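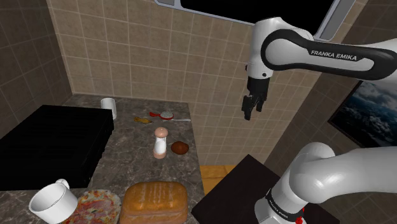 Robot arm at a kitchen counter, tiled wall behind

Home News Security Interviews Archive

Convoy road from Karkia "open, but only on paper"

The army says the road between Karkia and Sitodano is open again. The district police officer who ran the Lobo checkpoint until May isn't so sure. He spoke by phone, on a bad line, and asked us not to use his name.

"Open means a truck went through," he said. "One truck, with an escort. Try it at night with a load of flour."

He had eight men at Lobo, two of them trained to look for roadside bombs. No night vision. One radio that worked. The attack in May started a little before dawn – mortars first, then rifle fire from the orchard side – and lasted roughly 90 minutes by his account.

"We called Sitodano for help and they said wait. So we waited. What else do you do."

Two of his men were wounded. Both are home now, one still can't use his left hand. The officer himself was moved to a desk job at Stisdale the week after, a transfer he says he didnt ask for.

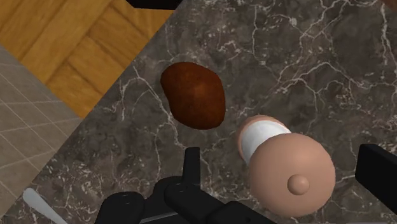 Dark marble countertop, wood floor beyond

On the new joint patrols he was kinder. Army and police used to work off seperate maps, he said, with different names for the same villages. Now they meet every morning.

"That part is better. I'll give them that. Before, the army would be on the ridge and we'd find out from a shepherd."

Pay is another matter. Late again at Lobo, from what his old unit tells him. Ammunition comes, boots don't. Asked if the fighters had left the valley, as the last army statement said, he laughed.

"They went to harvest. Some of them have fields. Ask me after the harvest."

Would he go back? Long pause. Then: yes, with more men and a second radio, and if the wall on the orchard side gets rebuilt. It was still down on 7th August, when we talked.

The army press office did not answer our calls on the night escorts.

Contact the newsdesk | Copyright, all rights reserved | Back to top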